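Second collar on Juvstead tracker will not pair

Letay Zeleke
I have the Juvstead handheld for my older dog and it works well. Now I bought a second collar for the puppy, but the handheld does not find it. I charged it to 85 per cent and tried three times. Must I delete the first collar before?

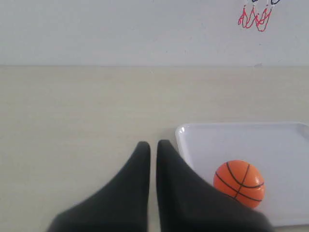 Coughlan, February

Donal Madigan
No, keep the first one. Hold the power button of the new collar until the light blinks green, then choose "Add dog" on the handheld. Both must be on the same software version. My new collar was older than the handheld, so I had to update it by the cable.

Stulletti
Mine never worked, I sent it back. The range was 2,000 metres on the box but in the forest much less.

Letay Zeleke
Thank you Donal, it was the update. Both dogs are on the map now.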